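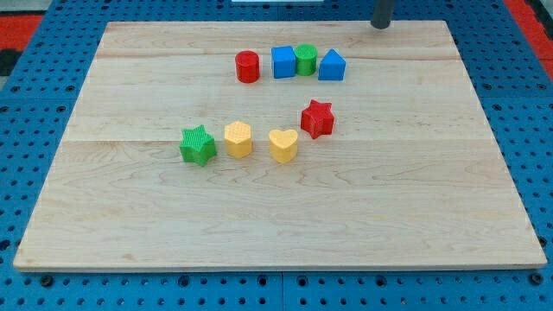

Maple board on blue pegboard.

Girkmont Bread Circle
Minutes, 2019-03-12

I'm typing these up the same night while I can still read my own handwriting, so please send corrections if I got your part wrong. We started a little late because the key to the side door was sticking again (lift the handle while you turn it!).

February minutes
Approved with one fix. I had written that the spelt loaf was too sour, and the person who baked it would like it known that it was the rye that was too sour. Fair enough. The spelt was lovely and I had seconds.

Flour order
This took up most of the first hour, as it always does. The mill at Lodhi has raised its price on whole wheat but kept the white bread flour where it was. Several of us would happily pay more for the Lodhi whole wheat, me included, and several of us think the Uter flour is every bit as good once you give it a longer soak. We went back and forth on that for quite a while. In the end we agreed to order white from Lodhi as usual and split the whole wheat between the two mills this one time, then compare in May. Our total for the order is $804, delivery included. If you want to change your share, please do it before I send the form in, because last time I had to call them back twice and I felt silly.

Also on flour: please bring your own lidded bins to pick-up. Paper bags in the back of my car were a mess and I am still vacuuming.

Recipe booklet
We're doing it! The vote was close on spiral binding versus stapled, and stapled won on cost. Recipes should be in grams with cups in parentheses. There was a strong feeling that every recipe should start from 500 grams of flour so people can compare them side by side, and an equally strong feeling from the bagel side of the room that this is nonsense for bagels. Bagels got an exception. So did the Christmas stollen, after some pleading.

Please write your recipes the way you'd explain them to a neighbor. If your dough is supposed to look terrible at the halfway point, say so. I threw out a perfectly good ciabatta dough years ago for lack of that sentence.

We still don't have a title. Suggestions so far were all puns and I have been asked not to record them.

Starter swap
The swap table at the library was a nice surprise, and we ran out of jars before lunch. For the next one we want labels that say what the starter eats and how often. Somebody took home a rye starter thinking it was a white one and then wrote to us in some alarm about the smell. I wrote back. It's fine, they've made pancakes.

We talked about whether to hand out a printed feeding sheet as well. I said I'd draft one page, large type, and keep my opinions about tap water out of it.

Proofing box
The Dokix box we share has a fan that rattles on the low setting. It still holds its temperature, so we decided to leave it alone and keep lending it. Borrowers, the limit is two weeks, and please wipe it out and put the rack back inside before you pass it along. I found the rack under my own sink, so I am scolding myself here too.

Oven talk
We had a short and very good talk on steam in a home oven. The notes I managed to take: lava rocks are fun but hard on the oven floor, a covered pot is the easiest way by far, and take the lid off after about 15 minutes if you like a dark crust. There was a side argument on ice cubes versus boiling water that went on right through the tea break and, as far as I know, out into the parking lot.

Tasting
Two seeded loaves, a potato bread, and something flat with onions that was gone before I got to the table. The potato bread had the best crumb of the night in my opinion, soft but not gummy. Could the baker please put that one in the booklet?

Other business
The hall would like us to stop propping the kitchen door open with the mop bucket. We said yes.

To do before the next meeting
Me: flour form, feeding sheet draft, call about the door.
Everyone: one recipe for the booklet, and any empty jars with lids that fit.

Next meeting is same room, same time. The theme is flatbreads, and I'm going to get to the onion one first.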